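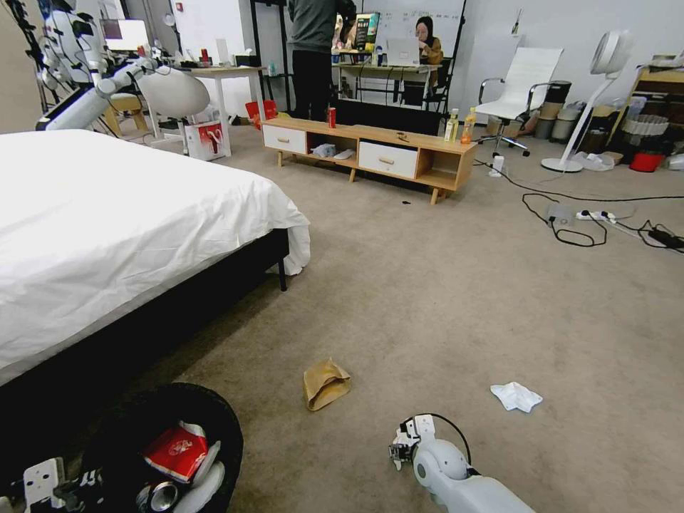
Figure 3. Litter collection in the bedroom area, with two people at the back of the room. One gripper is at the bin; a paper bag and a tissue lie on the carpet.

4. Working rules for shared rooms

4.1 Who may be in the room, and where

When we began writing down our rules for household tidying trials, we started from the habits we already had, and it was a little humbling to see how many of them had never been said out loud. Everyone on the team knew that you don't walk between the arms and the bin, for instance, but a visitor from Nishimura had to ask, and got three slightly different answers. The rules in this section grew out of that afternoon and were settled on February 10, 2022, after which every trial reported in this paper was run under them.

The first rule concerns people. Many published protocols ask for a cleared room, and we understand why, but a home is seldom cleared, and we wanted our practice to hold up while somebody is at a desk or standing behind the furniture (Figure 3). We therefore allow others to stay in the room as long as they remain outside the reach of both arms, with a further margin of 40 cm. Anyone who needs to cross that margin says so first and waits for the operator to answer. A nod doesn't count – we tried nods for a while, and they were missed far too often.

4.2 What counts as litter

The second rule took us longer than all the others put together. A crumpled tissue on the carpet is easy to agree on. A paper bag is harder, since there may well be something in it, and a drink can standing on a TV stand may be somebody's lunch. Our rule is that only items lying on the floor may be treated as litter, and that anything on a raised surface is left alone unless the operator has named it before the run. Bags and boxes standing on the floor are treated as belongings. For a crumpled bag, the operator makes the call and writes it in the Pistadex log, so that a later reader can see what was decided and by whom.

We don't claim this is the right line for every home. It is a cautious one, and it does mean that some obvious trash stays where it is.

4.3 Cables, bedding and other soft things

Power cords on a carpet deserve a rule of their own. Before each run the operator looks over the floor and notes any cord within reach of the grippers, and the arms are kept at least 6 cm above it while moving sideways. Bedding that hangs down to the floor is handled the same way, with one addition: if a finger touches the cloth, the arm stops and the operator opens the gripper by hand control before anything else is done. We borrowed this from the Zaser bench procedure, where it was meant for curtains, and it has served us very well.

4.4 Placing items in the bin

An item is released only when the gripper is over the opening or already inside it. Pressing down on the contents is permitted, gently, but a bin that needs pressing twice should be emptied. Speed near the bin is limited to 200 mm per second, the value used throughout the Cotirar trials, and we saw no good reason to choose another. The operator marks the run as finished once both arms have returned to rest.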